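Chapter 5
Writing for the Half-Hour: How TV Comedy Gets Made

Before you start. Watch any sitcom pilot with the sound off. Five minutes is enough. Write down who wants what. You'll need the notes later in the chapter.

A pilot has two jobs – tell a story and sell a series. Most student scripts do the second and forget the first. Lots of setup, no trouble. In this chapter we follow one show, Livorcombe, a ferry-town comedy from the production company Lotari, from pitch to locked script. 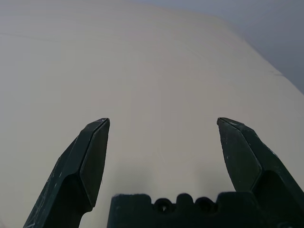

The pitch was one page. A woman inherits a ticket office and 300 unpaid parking fines. That's the whole thing. Notice what is missing: no backstory, no theme, no list of jokes. The buyer at Sasine, the streaming service, asked for an outline by Monday and got it.

Then the writers room. Five writers, one board, index cards. Each card holds one beat, a beat being the smallest change in what a character knows or wants. If nothing changes its not a beat. Pull the card.
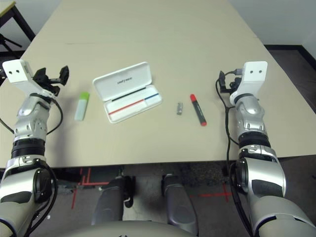 Act breaks come next. Streaming shows don't have to stop for ads but most rooms still write to the breaks, old habit and a useful one. A break asks a question. The first one in Livorcombe: will she sign the lease? Weak, the room thought. By the third draft she has signed it and the ferry is gone.

Cold opens get their own section (see Simiyu, the workplace show, for a very differnt approach). Keep yours under two pages for now.
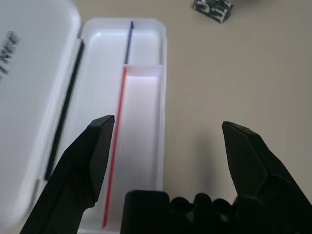
Fig. 5.3 White case, lid folded open, on a pale beige tabletop.

Key terms: pilot, beat, act break, cold open, runner, button.

First task. Take your notes from the silent pilot and turn them into cards. One beat per card. Then write the cold open only, 300 words. No dialog in the first draft – add it after.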